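Teaching by hand: the Sillwood demonstration set

Maarja Venckus runs demonstration work at Trastum, where the Sillwood project collects recordings of household tasks performed with hand-held grippers. We spoke in September, shortly after the first release had gone to the training group.

The set contains 368 demonstrations of tabletop tidying, recorded by 24 operators. Venckus describes it as small. "We wanted to know how much variation we could get from a few homes before we paid for more," she says.

Earlier recordings were made by remote control, with an operator driving an arm called Zasurora from a desk. Venckus kept 121 of those for comparison. The main difficulty was contact. "With remote control the operator stops just above the object and waits. You get a long pause in every recording, and the policy learns the pause."

With the hand-held tool the operator stands at the table and closes the jaws on the object directly. The camera is fixed to the tool, so the jaws stay in the same part of the view throughout. Tables are left as the household keeps them. Printed cloths are allowed, as are soft toys, open boxes and rolls of tape.

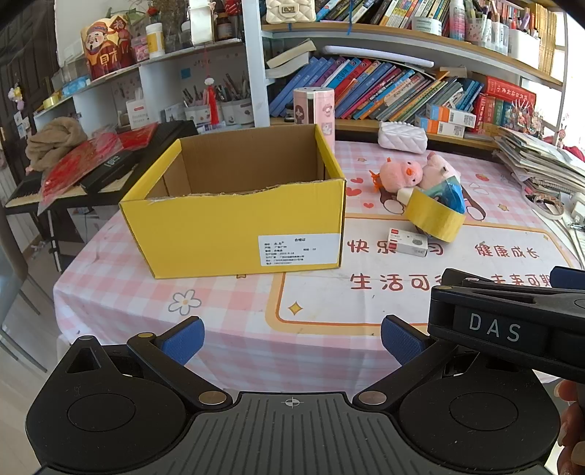
Two hands, one table

Two-gripper tasks take longer to teach. Venckus asks operators to practise with one tool first, then add the second for jobs such as steadying a box while something goes into it. "People move both hands at once because that is natural. It's fine, provided each tool can still be tracked. If one drifts behind the other for too long we discard the recording."

Soft objects need a separate briefing. A plush toy can be held badly and still be lifted, she says, and the error only appears when it is put down. Operators are told to close slowly and to release with the jaws at rest.

Of the recordings submitted in the second round, 152 passed the tracking check. The rest are being reviewed by hand with Tuhiwai, the team's playback software. Venckus expects to keep most of them. "The movements are good. It's the start and end points that need trimming, and we do that one file at a time."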